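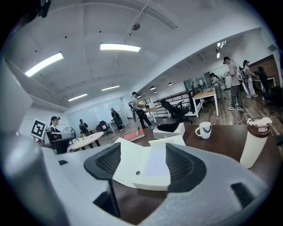
**Shared tables: please clear them by 6**

The second floor at Govon has filled up since April, and the shared tables are showing it. Mugs and tumblers get left next to papers, books stay out overnight, and the evening cleaners have started wiping around things instead of under them. From this month, anything left on a shared table after 6 p.m. goes into the bin by the kitchen door, where it stays until you pick it up.

The dark brown table is the one we hear about most. It's open to anyone, for any kind of work, but it isn't storage. A mug, a tumbler with a lid, a book and a box are fine while you're sitting there. Take them with you when you go.
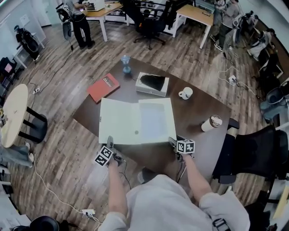

Folders should be closed and put back on the Henatach shelves at the end of the day. The shelves hold 100 of them, and there is still plenty of room on the lower two rows. Red books go back to the reading corner — please don't keep them at your desk for weeks. Tumblers should be shut properly before they go anywhere near paper.

Octavio Huenchumán is also asking people to keep power strips and cables close to the wall when they can. If you need a longer cable, he has spares. Call him at extension 3778.

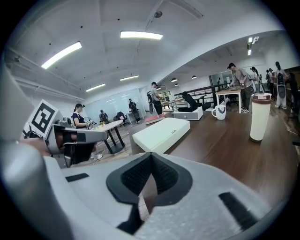
Mugs are a separate matter. We bought 60 in the spring and the kitchen cupboard is often bare by mid-morning. If you have one at your desk, wash it and bring it back. Personal mugs are welcome, with a name on the bottom.

Boxes with no name on them will be opened so we can find the owner.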